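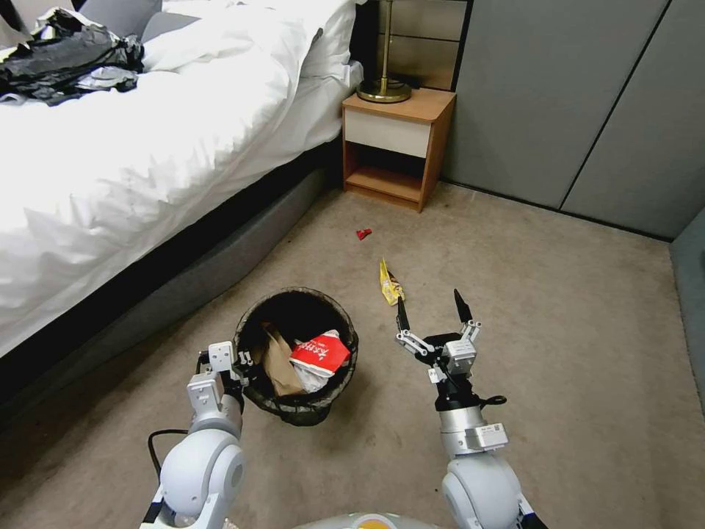
Photo: Demissie Home Library

How to wash a duvet at home without spoiling it

I put off washing my own duvet for far longer than I should admit, mostly because the launderette in Bernton had closed and I was sure the thing would come out in lumps. It didn't, and I now do all of ours, two a year, usually when there's a good drying wind coming over from Vovthorpe!

Start with the care label. If it says dry clean only, please believe it. Next, look along every seam for small holes and stitch them up (a few feathers will find their way out of the tiniest gap, and you'll be picking them out of the filter until December).

Put the duvet in the drum on its own, loosely folded. You should be able to fit your hand in above it. If you have to push, take it to a bigger machine. Use half your normal amount of liquid, no softener, and choose a gentle wash at the temperature on the label. I set the spin to 1,000 and then run a second rinse, as soap left in the filling makes it stiff.

Drying is the slow part, so begin before nine in the morning if you can. Hang it over two lines so the weight is shared, and give it a really good shake every hour or so, breaking up any clumps with your fingers. In a tumble dryer, keep the heat low and pop in a couple of clean tennis balls.

Leave it to air overnight before the cover goes back on, even if it feels dry to you. The middle always takes longest.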